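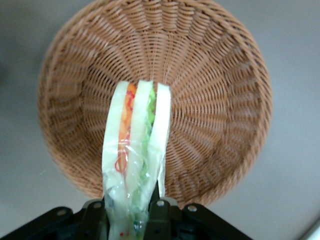
Gripper trials at Orkholm: notes on soft packaging

December 2, 2024

Over the past weeks I have been responsible for comparing two gripper sets at our Orkholm workshop, and I would like to set out the results here while they are fresh. The views are my own. The full report will be issued separately by Peninah Muli, who planned the trials and approved the list of test items.

The two candidates were the Skurgate parallel fingers, which we have used for some years, and the newer Pappas set, which has a narrower finger and a stiffer mount. Each was fitted to the same arm and run with the same controller settings. The wrist camera was not moved between sets.

The task was to lift a packaged food item and place it in a basket. Boxes and cans gave neither gripper any trouble. The wrapped sandwich was harder. Soft bread gives way under the fingers, and crinkled plastic reflects light in a manner that changes whenever the wrap moves. Our grasp detector was trained largely on rigid goods and placed its target too high on the bread in many of the early attempts.

We completed 600 attempts with each set, and I reviewed 20 recordings from each by eye. The Skurgate fingers dropped the item 21 times. The Pappas fingers dropped it less often but left visible dents in the bread unless the closing force was reduced. Ghizlane Erraji lowered the force limit in two steps and repeated the affected runs, after which the dents were no longer a concern. The total, with those repeats included, came to 1227 attempts.

Two practical matters deserve mention. First, the woven basket proved a more demanding target than the plain plastic tray we used in the spring. Its ribs and rings produced false edges in the depth data - a fault we had seen before with wire shelving - and the release height had to be set by hand. Second, the bolts on the finger plates should be checked at the start of each session. On one occasion a loose plate shifted the grasp point, and a morning of results had to be set aside.

My recommendation is that the Pappas set be adopted for wrapped and soft goods, with the lower force limit as the default. The Skurgate fingers will remain in service for cartons. A further comparison, with the Gudel controller in place of our present one, is planned once the new cables have been delivered.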